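Humaira Swati has taught evening bread classes in Gretham for years, and she still weighs the salt twice.

We met on a Tuesday, before her class arrived. 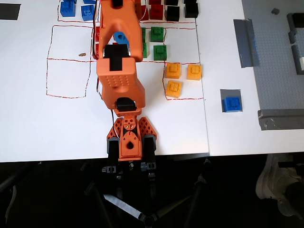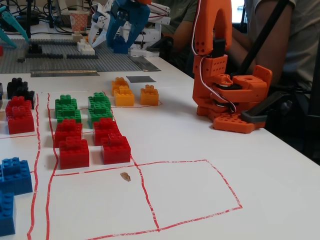

Swati learned from her aunt, who sold flatbreads at Gorkow market. "She never wrote a recipe down," she says. "I had to stand there and watch her hands." Her own beginners get a printed sheet – 542 grams of flour, no more – and a white tabletop like the one in both photos, where she says sticky dough is easier to spot. Most add too much flour at first. "I tell them to wait ten minutes. Then try it again." The next course starts in December.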